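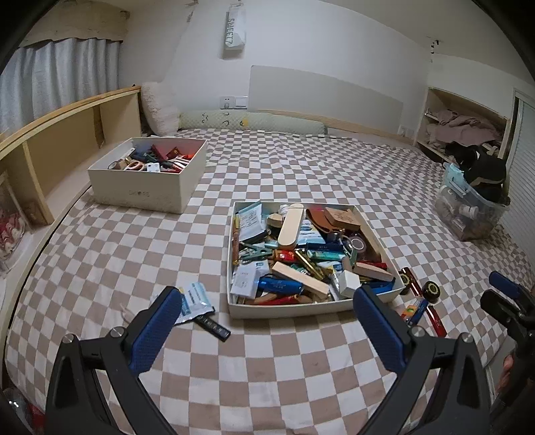
Tostis open day, Wamolov – September

Quick page this, just got in and want it up before I forget it all. Went over to the Tostis place in Wamolov for their open day, the one in the old dairy buildings behind the bus depot. Bigger turnout than last year, 42 names on the sign-in sheet when I left and more in the car park. Write up for the newsletter to follow, this is just the bedroom and some notes from the rest.

The bedroom (upstairs, second door)
Hand-held grippers at work, bed with the checked brown and white sheet. Black jaws, blue textured pads on the ends, a shallow box packed with all sorts.

Clutter in that box is the whole point, they said. Packets, tubes, a roll of clear tape, bits of wood, a leather case. Nothing the same shape as its neighbour.

More of it loose on the sheet to the right, shiny red tubes, two round black things with gold-toned rings. Second box further back, deeper, just as full.

Grippers are called Satti. You work them by hand, so a person does the job and the tool records how. Then the recordings go to the arm downstairs, which is meant to pick it up from there. Lighter than I expected! My wrist still knew about it after five minutes.

Pads are the bit that wears. They swap them every 9 days and had a tub of dead ones by the door, all gone smooth at the tips. Asked what they are made of and got a long answer I did not write down, sorry.

My go
Yes they let us try. Got hold of a pen first time, very pleased with myself. Then spent ages on a flat sachet. You have to come in low and pinch the edge up, or push it against something. The lady after me did it straight off, she sews, says it's the same as picking up a hem.

Long thin things are easy. Round things roll. Anything glossy slides out sideways just when you think you've got it. Somebody in our group dropped a lid down the back of the bed and that was the end of his turn.

Tips we were given, for anyone going next time:
Look at the pads, not at your hand
Slow on the close, slower on the lift
Don't dig. Move the top thing first
If you drop it carry on, they keep the drops as well

That last one surprised me. Dropped ones are useful apparently, the arm needs to see somebody recover from a muddle. They have 3000 recordings so far from the upstairs rooms, muddles and all.

The Brorkar demo (ground floor)
Brorkar is the big arm, bolted to a bench in what was the cold store. Demo at 11 and again after lunch, I saw both. Morning one: tape, box, fine. Small carton, box, fine. Tube of something, gripped it, let go, gripped it again, box. Got a clap.

Afternoon it sulked. Stopped over the tray and just sat there with its jaws open. Restarted, did two goes, stopped again. They think it was the sun coming in on the shiny stuff – blinds are on order. Nice that they ran it with us standing there instead of showing a video.

It's slow. I'd have tidied the tray and made tea in the time. They are quite open about it, the plan is to get it right and then get it quicker. Each tray is 24 items at the moment and it clears a full one on good days only.

Questions people asked
Will it do socks. Not yet. Cloth is a seperate room and a separate headache.
Can you buy a Satti. No, but they do lend pairs to colleges, ask at the desk.
Why a bedroom. Because flats are small and people really do sort things out on the bed. I certainly do.
Does it hurt if it gets your finger. One of the kids found out, and no.
Is it listening to us. No microphone on either, they showed us the list of parts.

Bits and pieces
Tea in the old packing hall, good flapjack, ran out by 2.
Stairs are steep and the lift is staff only so ring ahead if that matters to you. There is a chair and a screen downstairs if you can't get up.
Parking is round the back, ignore the satnav, it takes you to the depot gates and the drivers are fed up of it.
No flash upstairs please, same reason as the blinds.
They want people for paid sorting sessions over the winter, mornings mostly. No experience needed, training is an hour or so. Forms were on the table by the door, I've got a few spare if you missed them.

Next one is meant to be in spring, they'll have the kitchen going by then. Will put the date up when I hear. If you took any of the arm doing the tube send them over, mine are all of the back of someones head.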